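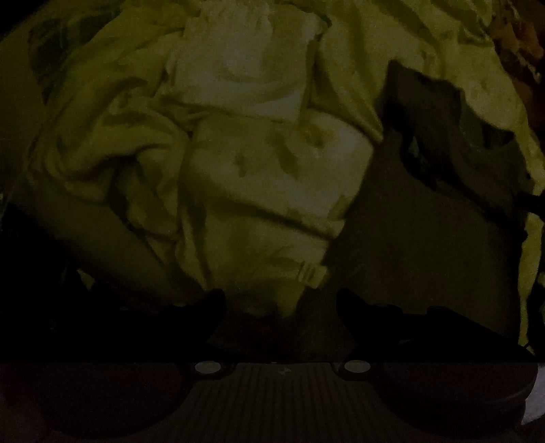 Bayu Wijaya wanted to know whether it did fitted sheets. The answer, delivered after a pause by a young man in a Velside fleece, was that fitted sheets were on the roadmap.

So began the open day at the Palesley workshop of Economou, where 86 visitors came in from the cold to hear about the future of laundry. The future, for now, is a gripper with two black fingers and a heap of crumpled cloth. It picks up a piece, or tries to, and somebody writes down how that went. The company hopes to have 200 hours of this on record before it lets the thing near a paying customer.

Cloth is hard, the crowd was told, as it never lies the same way twice. Several parents in the front row looked as though they could have supplied this finding for free.

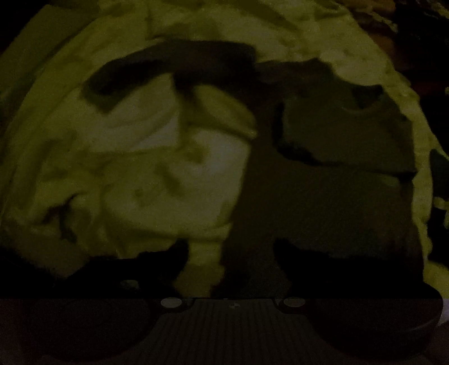 The talk ran to five slides, one of them a chart of towels, and was followed by questions. Would it match socks? Not yet. Would it iron? That is a different department. Could it be left alone with a cat? The speaker said he would take that one back to the team.

Velside, which makes the fingers, first showed them in October at the Cuverberg trade fair, where they handled bread rolls. Laundry is said to be the bigger market.

Coffee was served by hand. The next open day is planned for spring, and visitors may bring one clean item of their own for the pile. Names go on the sheet at the front desk, and the company asks that wool be left at home.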